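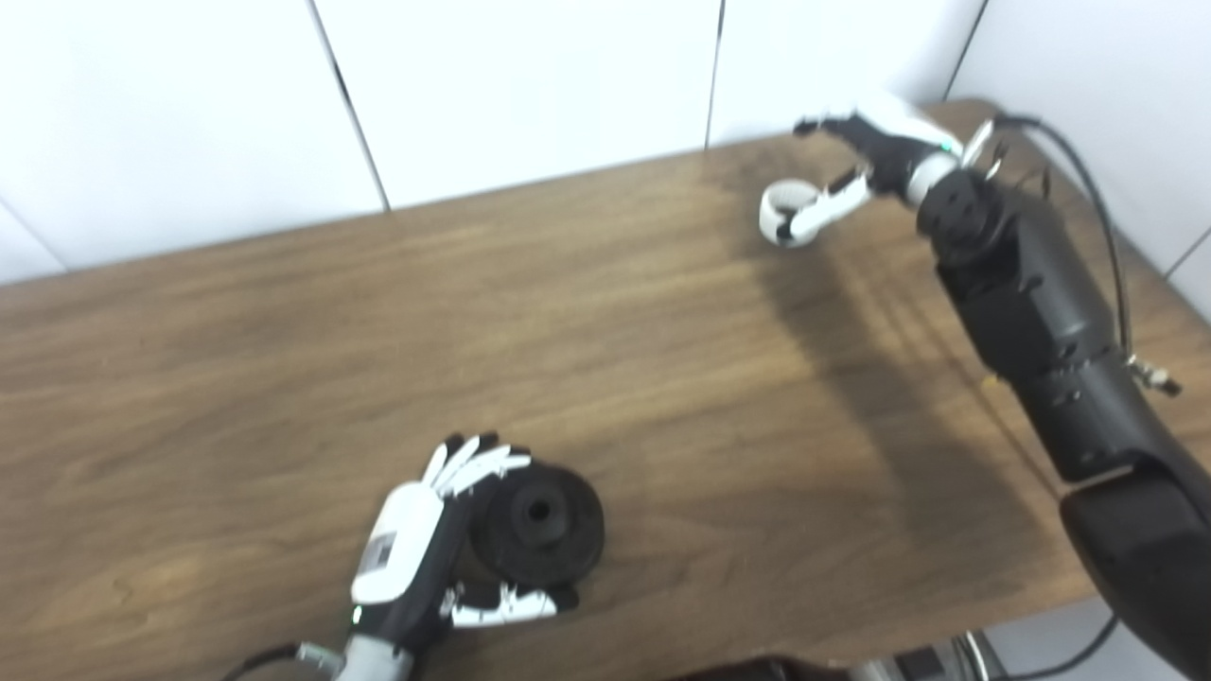

Bheki says five-fingered hands are overkill for round parts, and that a plain two-jaw gripper would have been done before lunch. He told us that in our very first week, so of course the whole project turned into me trying to find out (thanks, Bheki!).

I tested two setups on our bench, the Corkus hands and the old Strand parallel gripper. Same parts for both: a thick black disc with ridges and a hub, and a white ring you could nearly wear as a bracelet. Every part got 58 tries per gripper, which is a LOT of button pressing.

The Strand was great on the ring and awful on the disc. It just doesn't open wide enough unless you go in over the rim, and then it slips on the ridges. With the Corkus left hand I bent all four fingers over the top and put the thumb against the lower side, and that grip dropped the disc only 5 times. I was so happy!

The ring was fussier. The right hand kept closing too early until Kirsty Treloar slowed the finger command by 500 milliseconds, and then it got way better.

Still to do before May: rerun the Strand with rubber pads, and swap hands, so the right one gets a turn with the disc too.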